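Kernow ou Sandberg ? Un mois avec deux pinces à deux doigts

Bon, je vous avais promis un comparatif en octobre et le voilà, avec un peu de retard parce que le Sandberg est arrivé sans son câble (merci Hernán Espinoza de m'avoir prêté le sien !). J'ai donc passé un mois à faire attraper des fruits, des éponges et des bouchons à mon petit bras Zullura, une pince après l'autre, même bureau, même contrôleur, mêmes réglages de départ.

Commençons par la Kernow. Au déballage, c'est du sérieux : les vis sont rangées par taille, la notice tient en quatre pages et elle est lisible. Montage en 29 minutes, café compris. Elle ferme doucement, elle est presque silencieuse, et surtout le retour d'effort est exploitable sans passer sa soirée à filtrer le signal. Sur une tomate mûre, j'ai pu descendre très bas en force et la tomate a survécu. En revanche, le logiciel fourni est d'un pénible... Il oublie le port série à chaque redémarrage, et l'interface a l'air de sortir d'un vieux distributeur de billets.

La Sandberg, c'est l'inverse. Montage agaçant, une équerre qui ne tombait pas en face des trous, j'ai fini à la lime. Mais une fois branchée, quel bonheur ! Elle est vive, elle répond tout de suite, et la bibliothèque Python est un modèle du genre – dix lignes et ça bouge. Le défaut, c'est la force mini, trop élevée pour tout ce qui est mou. L'éponge, passe encore. La tomate, je vous laisse imaginer l'état du bureau.

Côté prix, la Kernow m'a coûté 1 938 euros avec les doigts de rechange, la Sandberg nettement moins, et à ce tarif-là je lui pardonne l'équerre.

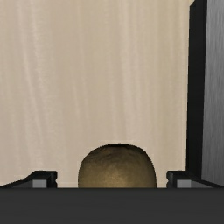 Le simulateur, j'y tiens, parce que c'est là que je passe les trois quarts de mon temps avant de risquer du matériel. J'utilise Grorkov, avec la caméra virtuelle placée au ras du poignet, et c'est elle qui m'a fait comprendre pourquoi je ratais mes approches. Le corps de la pince mange tout le bas de l'image, y compris la base de l'objet, et les doigts ouverts laissent un jour plus étroit à droite qu'à gauche de cette espèce de patate brun doré. Un décalage pareil, si on ferme sans corriger, c'est un doigt qui risque de toucher avant l'autre et de pousser l'objet. Avec le retour d'effort de la Kernow, je peux m'arrêter au premier contact et recentrer. Avec la Sandberg, il vaut mieux corriger avant de fermer, donc soigner sa caméra.

Domnica Pană me demandait en commentaire si une caméra fixe, posée à côté du bras, ne suffirait pas. Pour dégrossir, oui. Pour les derniers centimètres, je garde celle du poignet, quitte à la remonter un peu sur son support pour récupérer du champ vers le bas.

Mes notes : 8 sur 10 pour la Kernow, 7 pour la Sandberg. Je garde la première sur le bras, et la seconde part chez Hernán, qui lorgnait dessus depuis le début – il me doit une équerre.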